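Kapitel 5
Der Stock und was er uns abnimmt

Wer zum ersten Mal auf Langlaufski steht, schaut nach unten. Auf die Ski natürlich, auf die Spitzen, die sich partout nicht parallel halten wollen, vielleicht noch auf die Schuhe. Die Stöcke baumeln derweil irgendwo neben den Hüften, und wenn man die Anfänger am Ende der ersten Stunde fragt, was sie mit den Armen gemacht haben, dann wissen es die meisten schlicht nicht. Ich nehme mich da nicht aus! Meine ersten beiden Winter auf der Loipe bin ich mehr oder weniger spazieren gegangen, mit zwei Stangen in der Hand, die mir im Aufstieg ein bisschen Halt gaben und in der Abfahrt vor allem im Weg waren.

In den vorigen Kapiteln haben wir uns ausführlich mit dem Abdruck aus dem Bein beschäftigt, mit der Gewichtsverlagerung und mit der leidigen Frage, wann das Steigwachs greift und wann eben nicht. All das setze ich jetzt voraus (wer den Diagonalschritt noch nicht einigermaßen sicher beherrscht, möge bitte zurückblättern, es eilt ja nicht). Nun kommt der Oberkörper dazu, und mit ihm eine Technik, die auf den ersten Blick nach reiner Armkraft aussieht: der Doppelstockschub.

Dieser erste Blick täuscht viele, auch Kräftige. Die Arme übertragen beim Doppelstockschub vor allem, was Rumpf und Körpergewicht liefern. Man richtet sich auf, fast bis auf die Zehenspitzen, setzt beide Stöcke auf Höhe der Bindung ein und lässt sich dann in sie hineinfallen. Erst gegen Ende der Bewegung strecken sich die Arme nach hinten durch. Edgardo Javier, mit dem ich die Übungen zu diesem Kapitel erprobt habe, nennt das »auf die Stöcke sinken«, und ich habe bis heute keinen besseren Ausdruck gefunden.

Damit das gelingt, muss die Länge stimmen. Für die klassische Technik hat sich eine Stocklänge von etwa der Körpergröße mal 0,83 bewährt — ein Richtwert, mit dem man getrost in den Verleih gehen kann. Zu kurze Stöcke zwingen in die Hocke, zu lange drücken die Schultern hoch, und beides rächt sich am nächsten Morgen. Auch die Schlaufe verdient einen Augenblick Geduld: Die Hand fährt von unten hinein, der Daumen liegt frei, und beim Ausschwingen darf sich der Griff ruhig von der Handfläche lösen. Wer ihn die ganze Zeit umklammert, ermüdet in den Unterarmen, lange bevor die Beine sich melden.

Unsere Übungsstrecke auf der Peline-Loipe ist 745 Meter lang und beinahe flach. Sie werden sie im Lauf des Kapitels gut kennenlernen, zunächst ganz ohne Beinarbeit, dann mit Zwischenschritt und schließlich im Wechsel mit dem Diagonalschritt. Lassen Sie sich Zeit damit. Im Januar, wenn der Schnee kalt und stumpf ist, fühlt sich dieselbe Runde doppelt so weit an, und das liegt dann wirklich einmal nicht an Ihnen.
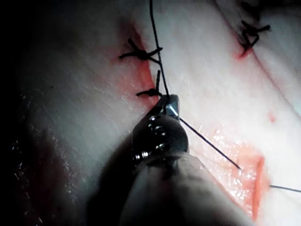 Jonalyn Tolentino merkte zu diesem Abschnitt an, sie würde die Schlaufen noch vor der Stocklänge behandeln, denn in ihren Kursen halte sich der verkrampfte Griff am hartnäckigsten, und wer ihn sich im ersten Winter angewöhne, werde ihn im dritten noch nicht los.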